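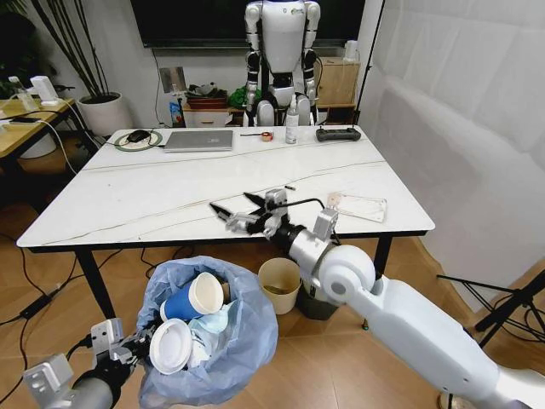 Clearing the Desk at the End of the Week

It is my custom to give the last half hour of Thursday to the shared table. The practice began when I moved my work to Clavach, where several people use the same surface in turn, and it has since become a fixed part of the week. I set down the procedure here at the request of a colleague, Ottavio Piras, who has lately taken on a similar table at Milwood.

The order of work

Rubbish is dealt with first. Cups, lids and used face masks go directly into a bag, and the bag is opened wide before anything is lifted. A light blue bag is in use at present. Paper cups are the chief difficulty. A cup that still holds the dregs of coffee should be emptied at the sink, as a brown puddle at the bottom of a bag will find its way out on the stairs. Lids should be taken off and put in separately.

The floor must not be forgotten. Cups have a habit of ending up under the table, within easy reach of the wastebasket and yet outside it.

What may remain

The laptop stays, closed. The mouse stays on its round pad with the green rim, and its cable is led off to the side. The spray bottle has a place at the back, upright, and is returned there after use. All other items are considered to be passing through. The tape measure and the black pen belong in the drawer. The controller with the two joysticks is to be handed back to whoever last had it, and clear plastic bags are to be folded flat if they are sound and thrown away if they are torn.

The low wooden cabinet by the wall is a separate matter. It has become the resting place for cloths, a reddish tray and small boxes, and I have proposed that it be cleared once a month. The proposal has not yet been taken up.

Wiping down

The top of the table is white and glossy, with a pattern like marble, and it shows every ring. I wipe it from the far side towards the near one with a damp cloth, then again with a dry one. Cables should be lifted and wiped beneath. I had for a time been buying Nendus wipes in boxes of 98, but a cotton cloth does the work equally well and may be washed.

Supplies

Bags are bought by the roll from Bouzid, and a roll of 500 lasted us well beyond the winter. The larger size was tried in December and found to sag. I would advise Mr Piras to order the smaller one, and to keep some 10 bags folded in the drawer beside the pen.

The full bag goes down to the yard before six o'clock, when the gate is locked.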